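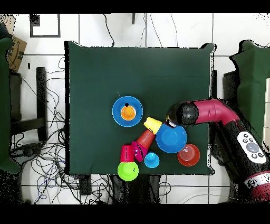

4. Washing Plastic Cups, Bowls and Plates

Plastic tableware is where the Tekmont 18 really gets to show off! The upper rack has room for a whole party's worth of cups, and the Light Plastics cycle is gentle enough to run every day.

4.1 Loading the upper rack

1. Pull the rack out until it clicks.
2. Scrape off leftover food. You don't need to rinse first.
3. Set cups upside down between the tall pins, tilted slightly toward the back.
4. Stand plates in the slots along the left side, all facing the same way.
5. Place bowls at an angle along the right side. Big bowls go in last — they love to hog the spray.
6. Lower the cup clips until they touch the bases. If your rack came without clips, order kit 513.

Note: Mixed colors can share a load. For the first wash of new, deeply colored pieces, run them on their own.

CAUTION: Never put plastic on the lower rack. It sits right over the heater and thin pieces can warp.

4.2 Choosing the cycle

1. Close the door and press Power.
2. Turn the dial to Light Plastics. The display shows 100, the cycle time in minutes.
3. Press Extra Dry if you like (a great option for cups with deep bases).
4. Press Start.

Leave the door shut for around 16 minutes after the beep. Plastic holds less heat than china, so a few drops left behind are normal — give the rack a little shake and they'll roll right off.

Tomato stains hanging on? See section 7, Stains and Smells.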